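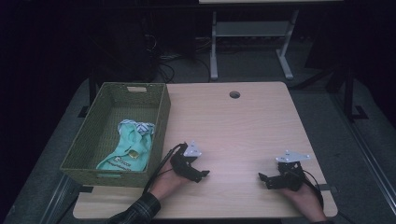

My mother kept every letter she ever got, and when she moved to the small apartment in Jirkton she gave them to me in two grocery bags, with the instruction that I should "do something with them." That was in March of last year. I have done many things with them since. I have moved them from the hall closet to the bedroom closet. I have bought folders. I have told people at parties that I'm working on the family papers, in a voice that suggests an archive with a heating system. What I had not done was read any, so last week I cleared off a table and went looking for containers, and concluded that a woven basket in olive green, the kind with a slot cut in the rim for your hand, is the natural home of correspondence. It holds a lot and it makes you look like a person with a plan.

There are 700 letters, give or take nothing. My mother numbered them. She numbered them in pencil in the top corner, in the order they arrived, and then filed them in no order at all.

Most are from her friend Margarida Fonseca, who moved to Skirkness when they were both twenty-three and wrote every other week for decades. I had pictured wisdom. I had pictured two young women working out the meaning of life by airmail. What they were working out was curtains. Margarida had a north-facing window and strong feelings about it, and the curtains run from letter 41 to somewhere past letter 60, when she gives up and gets a blind. The blind is a disappointment. My mother's side is missing, of course, but you can tell from the replies that she was on the side of the blind from the start and was not gracious about it.

Then in the middle of a page about hems there's a line that says, "I was glad you called on Sunday, I had been sitting in the car." Nothing before it, nothing after. Next paragraph, hems again. I read that one several times and then went and made toast.

I called my mother to ask about it. She said, "Oh, that was the year of the car," and then wanted to know if I'd gotten to the wedding yet, the one where Karthikeyan Palaniappan fell off the porch holding the cake. I hadn't. She said it was a good one and gave me the number from memory - 96.

So I skipped ahead, which I had sworn not to do. She's right, it's a good one. He saved the top tier. Margarida drew a diagram.

I'm reading 3 a night now, after dinner, out of sequence, and putting them back wherever there's room.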